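Notebook, Jun 13, 2026
Ratings model, club rugby, Redham league

Big day! The full results file finally loads clean, all 1097 matches, and the home advantage term has stopped wandering off into silly territory. The trouble was the drawn games. I'd been scoring a draw as half a win for each side, which is fine, but the bonus point column was being read as part of the margin, so every close loss looked closer than it was. Fixed in the loader, old version kept under Unard in case I've broken something else.

Reran the season sim 1000 times with the new ratings. Kuusisto still come out on top, but the gap to Skirico is much smaller than in the January run, and I think that's fair. Skirico lost a string of games by less than a converted try and the old model punished them for it as if they'd been flogged. I love it when a fix agrees with what you see from the sideline.

Losing runs: Serena Martinelli asked whether a long run of losses tells you anything the rating doesn't already know. Tried it with runs of six or more. Once the rating is in there, the run adds next to nothing — a side that has dropped 15 straight is about as likely to win the next one as any other side with the same number beside its name. Great question though, and I want to look at it again with away games split out. 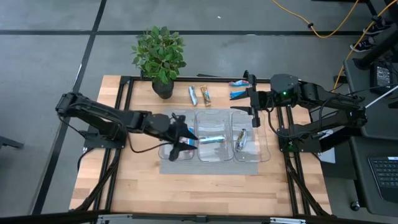
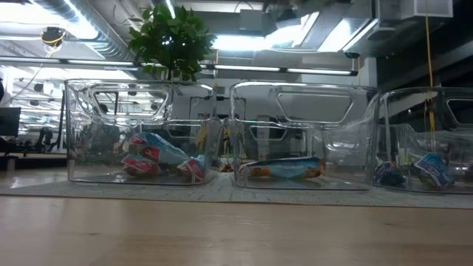 Snack packets and clear containers at the table.

Still ugly: newly promoted clubs. They start on the league average, which is far too kind, and it takes half a season for the rating to catch up with the scoreboard. Serena reckons start them level with the bottom club and let them climb. I'd like to try carrying over a slice of their lower division rating, if we can get those results in the same format.

Also noticed the travel column is blank for neutral grounds. Filled with zero for now, flagged in the loader.

Next: promoted clubs first, then the away split, then redo the margin plot with proper colours so the two green teams can be told apart.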